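**Kabbaj workshop puts three grippers to the test on old desktop computers**

Friday, September 3, 2021

If you have ever tried to get a memory stick out of an old desktop with cold fingers, you will have some sympathy for the team at Kabbaj, the computer refurbishing workshop, who have spent the past 10 working days asking a robot arm to do that sort of thing over and over again.

The workshop is comparing 3 grippers, one each from Emura, Lilness and Flultier, and hopes to settle on one before the end of the month. All of them go on the same arm and face the same list of jobs: unplugging cables, opening the latches on memory slots, and easing drives out of their cages. Every gripper gets 149 tries in all, spread over 5 models of computer, and every try is written down - including the ones the team would sooner forget. 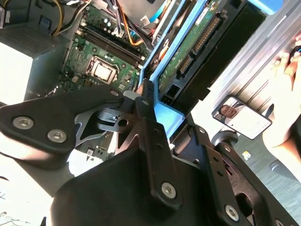

Mounir Ramadan, who is running the trial, is happy to talk about cables for as long as anyone will listen. A drive or a memory stick sits where it should and stays there, he explained, but a bundle of wires lies a little differently in every computer, and that is where the grippers have shown their characters. The Emura has the strongest hold of the lot, though it is a tight fit near the drive cage. The Lilness is slimmer and gentler, and has been slipping off the stiffer plugs.

"I had a favorite on the first morning and a different one by lunch," Ramadan said with a laugh. "So now I keep quiet and read the log."

His colleague Todor Tomić looks after the wrist cameras and has been trying out a lower mounting position, which gives a better look at the connectors but makes swapping grippers a slower business than he would like.

The Flultier still has most of its cable runs to go, and the team plans to share the full results with other repair shops once those are finished.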